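The Night the Grain Store Burned at Floltgate

Iddale still keeps the hour in its memory

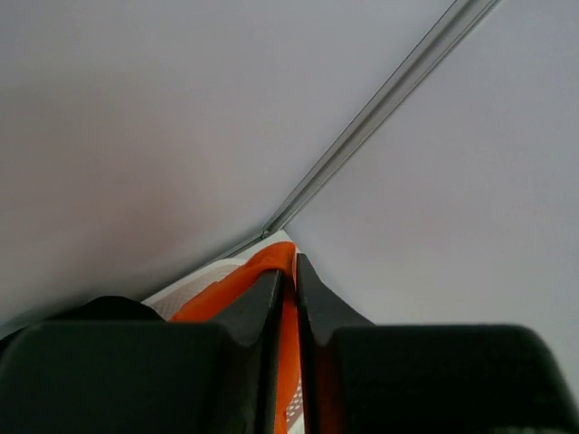
Two dark gray gripper fingers, with a narrow gap between their tips.

The first explosion came at 4 in the morning, when most of Iddale was sleeping. People who lived on the hill thought it was thunder. The second one, some minutes later, broke the windows of the school and threw roof metal into the river.

The Floltgate store was holding 600 tons of grain that June, more than in any summer before. Dust had collected under the old conveyor, and the inquiry later said that one hot bearing was enough. Two men of the night shift were burned on their hands and faces. Both of them lived.

By sunrise 265 families had left their homes and were waiting in the Huaranga market hall, with blankets and with their dogs. The bakery there gave out bread until the flour was finished.

The company, Huveck, paid for the windows but did not build the store again. Today the ground is flat and has grass on it, and the trucks go by the other road. Older people in the town still say "before the store" when they want to explain how long ago a thing was.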